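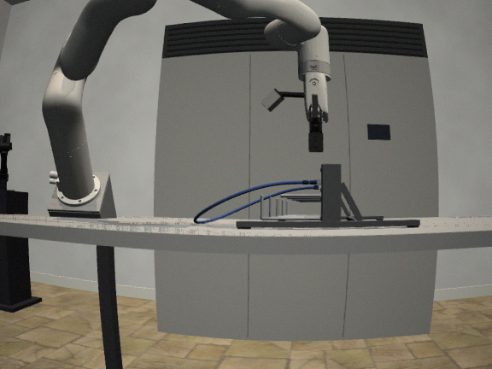

Print this article | E-mail to a friend

The cable that would not sit still

By Despina Obradović

Bramard opened its doors on 9/21/24, and by mid-morning the lobby in Predarcombe had run out of visitor badges. I came to see Anura, the company's cable-handling system, which most of us met first on a large monitor.

The simulated version is tidy. A pale arm arches over a long table and points one black fingertip down toward a dark upright fixture, with two blue cable runs trailing off to the left. A small sensor is angled down beside the gripper. The floor, for some reason, is stone paving.

Our guide, an engineer named Berisha, told us Anura had completed 920 practice runs in software. I asked how many of those had been repeated on real hardware. "66," he said, and to his credit he did not look away.

Cable is hard stuff for a machine. It sags, it twists, it remembers the spool it came off. Berisha said the simulated cable has been tuned to match, but he couldn't tell me who had checked it, or against what.

Then we went next door for the live demonstration. Anura got three tries at seating a connector. It managed one. On the second it stopped short, and on the third it pushed the plug against the housing until someone hit the stop button. The crowd clapped anyway — people are kind at open days.

Bramard wants paying customers by October. I'd want to see 100 real attempts in a row first, with the failures written down.

Reader comments

millwright_jo: One out of three and they're selling it?

T.K.: I was there. The third try was closer than she makes it sound.

pfennig: Stone floor in a robot lab. Sure.

Contact us | Copyright Predarcombe Monthly | Back to top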